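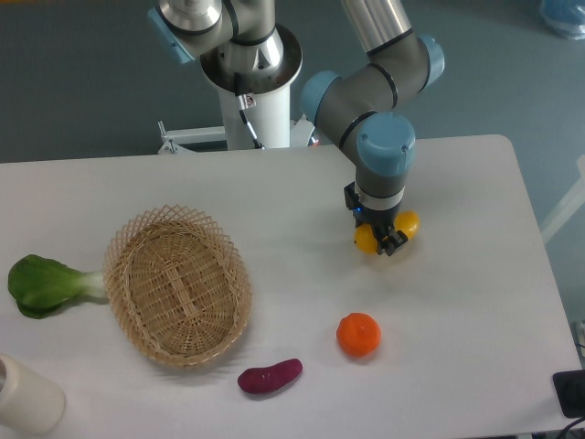 My second week at Plornard is finished and my right shoulder knows it. I want to write down what I learned before I forget, and also because my sister asked me what I do all day, and on the phone I explained it very badly.

The work is to show the arm how to put vegetables and fruit into a basket. I stand at one side with the controller in my hand, I move my hand, and the arm moves in the same way, a very small moment later. Everything is recorded: the cameras, the joints, the opening of the gripper. One recording is called an episode. When there are enough of them, they go to the training people at Hovix, and after some days we receive back a model which tries to do the same thing alone.

Before this I did kinaesthetic teaching for one season, on another project called Jaidee. There you take the arm by the wrist and push it through the movement with your own hands. I liked it, because you feel the weight and you feel when a joint does not want to go further. But your hands and half of your body are in the camera all the time, and this is bad if the model must learn from pictures. So now it is remote control, and I had to learn again from the beginning.

The first difficulty was depth. From my side I see very well if the gripper is too much left or right, but I do not see well how high it is. On my first day I pressed the fingers into the table so many times that the arm stopped itself and I had to walk around and release it, again and again. Now I go down in two steps. I stop a little above the thing, I look at the shadow under it, and then I go down slowly.

The second difficulty was to be boring. When a person picks up a mandarin, he makes a hundred small corrections and does not notice them. If I make such corrections with the controller, the model learns them too, and later it shakes over the table like an old man looking for his glasses. My trainer told me to decide the path before I press the record button, and to follow this path even if I see a prettier one in the middle. For me this is harder than it sounds.

Each thing on the table has its own character. The mandarin rolls if you touch it on one side before the other side, so the fingers must be centred well. The purple sweet potato is easy if you take it across the middle, and terrible if you take it near the end, because it turns in the grip. Bok choy I always take by the stalk, since the leaves slide. The yellow one is my favourite. It is wide for the gripper and it comes out on both sides, but the skin is smooth and it sits quietly when the fingers have closed.

The basket also needs attention. We change its place and its angle between episodes, so that the model does not learn only one position. When it stands tilted, I like to come from above and let go late. My early episodes have a habit of letting go too soon. I know this because I had to watch them all again, and 17 of them I marked as bad myself.

On Friday I finished with 203 episodes for the two weeks. The plan said 160, so I was proud for one evening. Then I compared the last day with the first day, and I thought that perhaps the first day should be deleted completely. I will ask on Monday. I think they will keep part of it, because a model should also see some recoveries from mistakes, but recoveries made on purpose are better than mine.

Next comes the same task with a different basket, and after that a place called Hakham, where they want to try it in a real packing room in October. I do not know yet if I will travel there. If somebody who reads this has done many hours with a hand controller, please write to me how you rest your wrist. I put a folded towel under my elbow and it helps a little.

Sun 19 June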